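Restum Countertop Water Filter

Product overview

The Restum is a gravity-fed water filter for the kitchen counter. It requires no plumbing, no electricity, and no connection to the faucet. Tap water is poured into the upper chamber, passes through the filter elements, and collects in the lower chamber, where it is drawn off through a lever spigot. The unit is intended for homes, small offices, and break rooms supplied with municipal water.

Restum filters are made by Esum and distributed to retail and institutional customers by Canpolat. The current model replaces the earlier Skasiser unit, which is no longer sold. Filter elements for the Skasiser remain available through Canpolat's parts department.

What the filter does

The elements combine activated carbon with a fine ceramic shell. The carbon reduces chlorine taste and odor, and the shell holds back rust, sand, and other sediment that may enter the supply from older pipes. Minerals that contribute to hardness are not removed, and customers with hard water should expect scale to form in kettles at the usual rate.

The Restum is not designed for untreated water. It should not be used with water drawn from wells, streams, or rain barrels, or with any supply under a boil-water notice. 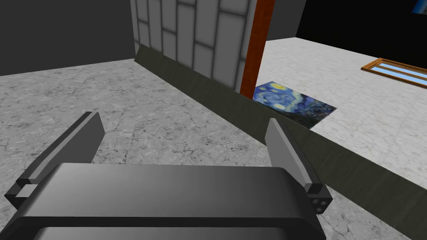 Flow is slow by design. A full upper chamber is normally left to drain overnight, and many households fill the unit in the evening so that the lower chamber is ready by morning. Flow slows further as the shell collects sediment. Cleaning the element restores most of the original rate; if it does not, the element has reached the end of its service life.

"Customers sometimes assume that a slow filter is a faulty one," says Pascal Maillard, product manager for the Restum line. "In most cases the shell needs a light scrub under cold water, and the unit is back in service the same day."

What is included

Upper chamber with lid
Lower chamber with lever spigot
Filter elements (2)
Sealing washers (4)
Wing nuts (2)
Cleaning pad
Printed instructions

The stand is sold separately. It raises the spigot high enough to fill a standard pitcher and is recommended wherever the unit cannot be placed near the edge of a counter.

Placement

Choose a level surface that will support the unit when both chambers are full. Keep the filter out of direct sunlight, which encourages algae, and away from the stove. Leave enough clearance above the lid to pour from a pitcher. The unit should not be moved while it contains water — empty both chambers first, and lift the lower chamber from its base, never by the spigot.

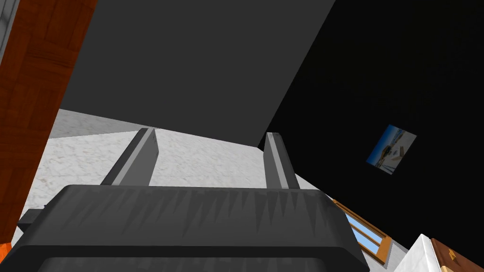
Can the Restum be used with only one filter element installed?

A single element is sufficient for a small household, provided the second opening is closed with the blanking plug. Filtration quality is unchanged, but the upper chamber takes twice as long to drain. Blanking plugs may be ordered from Canpolat.

Cleaning and replacement

Wash both chambers with mild dish soap and warm water every month, and rinse them well. Do not place any part of the unit in a dishwasher. The filter elements must never come into contact with soap, which the ceramic absorbs and later releases into the water. Scrub them gently with the supplied pad under cold running water until the surface is an even color.

Inspect the washers at each cleaning. A flattened or cracked washer allows unfiltered water to pass around the element and should be replaced before the unit is used again. Wing nuts should be tightened by hand only. Pliers can crack the threaded stem.

Under normal use, elements should be replaced once a year. New elements must be flushed before use: fill the upper chamber, allow it to drain, and discard the water. Repeat this step if the water carries any trace of carbon dust, which is harmless but may cloud the first fill.

If the unit will be out of service for more than a week, empty it, remove the elements, and allow them to air-dry completely before storing them in a paper bag. Plastic bags trap moisture and are not suitable.

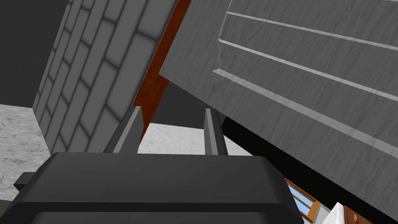

Warranty and service

Esum warrants the chambers, lid, and spigot against defects in material and workmanship for 4 years from the date of purchase. Filter elements, washers, and the cleaning pad are consumable parts and are not covered. The warranty does not apply to damage caused by freezing, hot water, or the use of elements from other manufacturers.

Claims should be sent to Canpolat with the original receipt and a short written account of the fault. Institutional customers with several units may request a service agreement — terms are available from Hüsnü Uysal, customer accounts. Orders for replacement elements received before noon are shipped the same business day. The next price revision takes effect in September.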